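Cavoditz House Linen Group
Minutes of the December meeting

Present: Wing-yan Fung (chair), Celeste Paiva, Pei-shan Lam, Ayantu Alemayehu
Apologies: Lok-yiu Tsang
Minutes taken by Pei-shan Lam
Meeting opened at 6:30 p.m.

1. Minutes of the last meeting

Accepted with one correction. The Wojcik account is paid quarterly, not monthly. Celeste asked that the corrected page be put in the binder.

2. Matters arising

The shelf labels for the linen closet have been printed. Ayantu put them up on the left side and ran out of adhesive strips before reaching the right side. She will buy more.

The missing box of napkins was found behind the spare blankets. No further action.

3. Stock and orders

Wing-yan reported that the order for 50 white tablecloths was delivered by Metex. Two had pulled threads along the hem and will go back for exchange. The rest have been washed once and put away.

Pillska has quoted for 200 napkins in plain navy. Celeste thought the price was fair but wanted to see a sample before agreeing. Pei-shan said the last navy napkins faded badly, and that if the new ones do the same we should go back to white. It was agreed to ask for a sample and wash it several times before ordering.

The price list from Wojcik has not changed.

4. Laundry

The second dryer is still leaving large items damp in the middle. Ayantu has cleaned the filter and the vent. Wing-yan will call for a repair. Until then, tablecloths should be dried one at a time or hung on the rail in the back hall.

Celeste reminded everyone that stained pieces go in the marked bin and are not to be mixed with the ordinary wash. A gravy stain was set by the dryer last month and the cloth had to be cut down for rags.

5. Folding

There was a long discussion of this item. Printed cloths are being put away in several different folds, so the stacks lean and it is hard to tell the sizes apart. Ayantu would like one fold for everything. Celeste said that would not work for the round cloths, which never come out square whatever is done to them.

Agreed for square and rectangular pieces:
- Find a corner and lift it first, then work along the edge to the next corner.
- Lay the cloth flat and smooth it from the center out.
- Fold in half twice with the print facing out, then in thirds.
- Put the folded edge toward the front of the shelf.

Round cloths are to be rolled and kept on the bottom shelf. Pei-shan will type up the steps and tape a copy inside the closet door.

The flower print in orange and yellow on pale teal green was discussed as well. Wing-yan wants it kept for the spring lunch. Celeste would use it all year. Left for the next meeting.

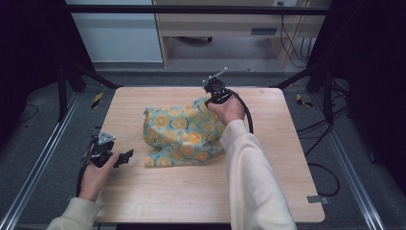 6. Closet key

Lok-yiu sent word that the spare key sticks in the lock. Wing-yan will have a new one cut and return the old one to the office.

7. Other business

Celeste asked whether old pillowcases could be used as storage bags for the table runners. Agreed, as long as each one is labeled.

Ayantu can take up to 4 bags of worn towels to the animal shelter if they are left by the side door.

Action items
Wing-yan - dryer repair, Metex exchange, new key
Celeste - napkin sample from Pillska
Pei-shan - folding steps, corrected page for the binder
Ayantu - adhesive strips, remaining labels, towels

Meeting closed at 7:45 p.m.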